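Empty tubs and cans on the bed, keep or throw?

msaether
I am cleaning my bedroom before I move and the bed became the sorting table. Bubble wrap I keep, for sure. But the paper yogurt can, should it go in the paper bin or the trash? 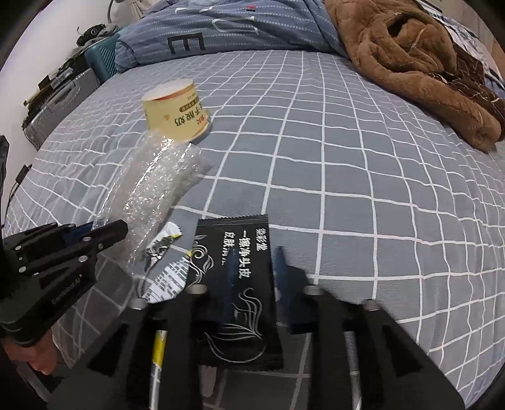
The suitcase by the wall is for the cables, so I don't want to fill it with containers. I have only 2 boxes from Stalero left.

abla_s
Trash, in my town. Paper cans often have a lining inside. Ask your city, the rules are different everywhere.

Carrilho528
I don't agree with keeping bubble wrap. I kept mine since January and never used it.

msaether
But I have glasses to pack – they need it. Another question, the yellow tub. I was thinking to use it for screws.

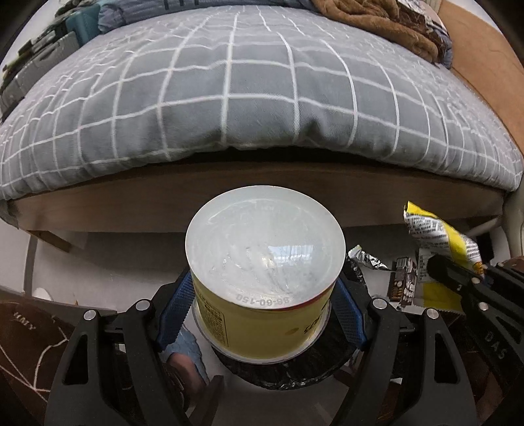 If it still smells of food after washing, I will give up. The snack wrappers go out today anyway.

abla_s
Baking soda and warm water, leave it one night.

Carrilho528
Or buy a small box at Tinby. You will have 8 tubs by summer, believe me.

msaether
Maybe, but this one is free :)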